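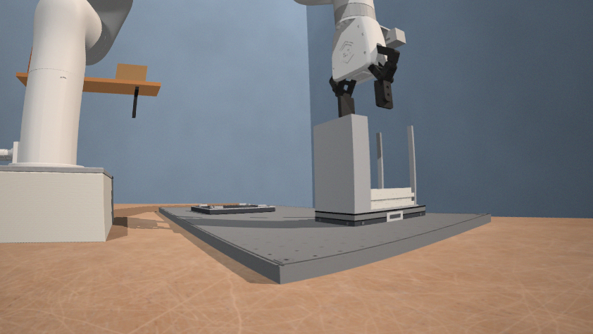
Chapter 2
Making the Fixture List

If you have ever followed a basketball team through a whole winter, you will know the small thrill of the day the fixtures come out. You look first for the local rivals, then for the long trips, then (if you are anything like me) for whatever match falls nearest your birthday. After that the list goes up on the fridge and we treat it much as we treat the weather, as something that simply arrived.

Somebody had to make it, of course, and this chapter is about how they do that. In the last chapter we looked at what a league is and why clubs agree to belong to one. Now we come to the first large job that any league office has to do once the clubs have signed up, and I hope to persuade you that it is a good deal more interesting than it sounds.
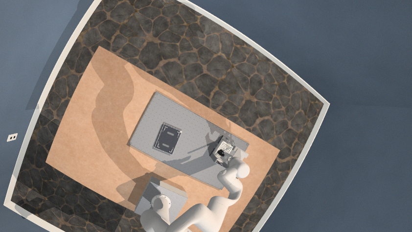

The plainest sort of season is one in which every team meets every other team once at home and once away. It is easy to explain and it feels fair, and most people, asked to invent a league from scratch, would come up with it before their tea had gone cold. The trouble begins when you try to put those matches in order. No team wants five away games in a row. Nor does it much want five at home, however pleasant that sounds, for supporters have only so much money to spend in one month and the hall will be half empty by the fifth.

Let us take a league we shall return to throughout the book. The Brodden League has 20 clubs, spread along a coast and up into the hills behind it. Wetevard and Brodden are near neighbours, with a railway line between them. Tlapale is a long coach ride from everybody. Dodska shares its hall with an ice hockey club, and the ice goes down in November and stays down until spring, with the court laid over the top on the nights when the hockey players can be talked into it. Each of these facts looks small when you meet it alone. Put together, they decide the shape of the whole winter. 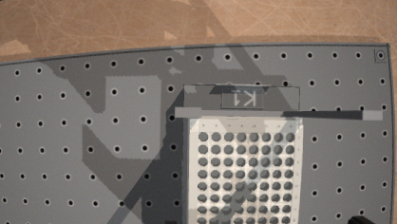 Before any dates are chosen, the fixture maker usually draws up an empty pattern, with the clubs down one side and the rounds of the season along the top. At this stage the clubs have no names at all and are known only by numbers. You might think of it as something like the big grey board shown with this section, with its small round holes in a regular grid, each waiting for something to be put in it. Most of the places in a pattern are as alike as the plain holes in that top row, but a few are special from the start, as the corner hole is with its pale ring and the dark lines squared around part of it. The opening round is special, and so is the last, when every match ought to begin at the same time so that no team can play knowing the other results. Those places are filled first, and with great care.

Only when the pattern is sound are the real clubs dropped into it. Two clubs that share a town are given opposite places, so that when one is at home the other is travelling. This is called pairing, and we shall meet it again when we talk about policing and about trains.

Then the requests come in. In the season we shall study, the Brodden League office received 200 of them. Some were firm (the hall is booked for a trade fair) and some were merely hopeful (our supporters do love a home game before the holidays). The office managed to grant 163, and it was rather proud of that, though the clubs whose wishes made up the remainder wrote some fairly stiff letters — as clubs will.
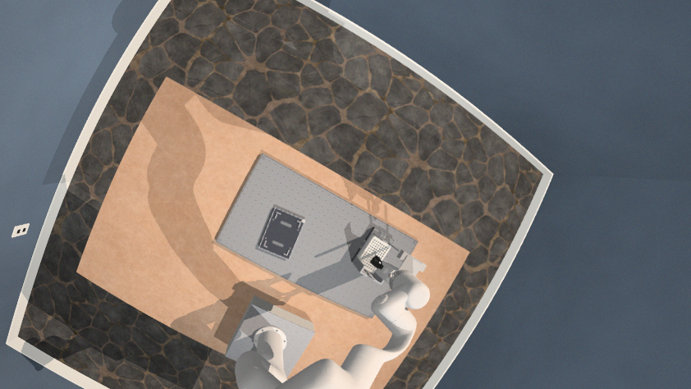
Figure 2.1 Computer-rendered view of a square room from overhead.

It is worth saying a word about fairness before we go on. A list can be perfectly balanced on paper, with home and away games taking turns as neatly as you please, and still be hard on one club. Tlapale's players spend more hours on a coach than anybody else's, and no amount of shuffling will move the town closer to the sea. What the fixture maker can do is join two distant away games into a single trip, with a night's lodging in between, and see that the next match after it is at home. Whether that is enough, and who ought to pay for the lodging, are questions the clubs argue over every summer.

We begin with the pattern itself, and with a league small enough to work out on the back of an envelope. Have a pencil by you for the next section, and a rubber too.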